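How to Write a Death Notice Without Losing Your Mind or Your Deposit

Posted by Elisa Farina, 27/07/2025

Sooner or later the funeral director slides a form across the desk and asks if the family would like to "put a few words together." You will be given until 4 p.m. You will not have slept. I have now done this for two uncles, a mother-in-law and a neighbor who left instructions, and I have opinions.

Start with the full name, spelled the way it was on the driver's license, then the name people used. If your aunt was Philomena on paper and Dot to everyone in Hornham, put both. Half the town will scroll right past Philomena.

Next, the place. Last town first, then the town they came from if they ever complained about leaving it. My uncle lived in Clurngate for most of his adult life and is listed as "formerly of Duvden," as he would have wished, loudly.

Then the date of death. Age is optional. Check with the surviving sisters before printing it, particularly if they are older or have been claiming not to be.

Now the family. List the spouse, then children in order of birth, then grandchildren. In-laws go in parentheses after the person they married. Write the list on paper and read it over the phone to one relative from each side. You will have left out a stepbrother. Everyone leaves out a stepbrother.
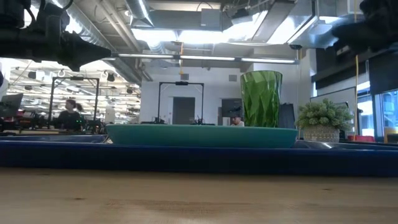 Teal oval dish on a dark blue tray.

If you are feeding people afterward, say so in the notice and say where. "Refreshments to follow" sends them home. "Lunch at the parish hall, Idahosa Street, all welcome" gets you a full room and a lot of egg salad. Give the street name even if everybody knows the hall. The cousins from out of state don't, and they're the ones who will call you during the service.

Service details go in the order they happen: visitation, service, burial or cremation, food. Put the day and the start time on each one. If the burial is private, write "burial private" and leave it there. Explaining why takes three more lines and starts an argument.

Flowers or donations: pick one and use the charity's full name. "Donations to the dogs" was printed in our local paper one December and has never been fully lived down.

About cost. Our paper charges by the character, spaces included, and the online form cuts you off at 4,000. My first draft for Uncle Ray was 2,056 and included his bowling average. I got it down by removing every "beloved" after the first one, and the word "passed," which was doing nothing that "died" couldn't do. The bowling average stayed.

Before you hit submit, go through this:

Names checked by someone less tired than you.
Day and date match each other on a real calendar.
Phone number for the funeral home, not yours.
a.m. and p.m. the right way around.

Ask for a proof. They will act as if no one has ever asked for a proof. Ask again — and read it out loud, slowly, to another adult. I caught "survived by his late wife" that way.

Corrections at our paper are free until 8 the night before. After that they run a second notice and bill you for both.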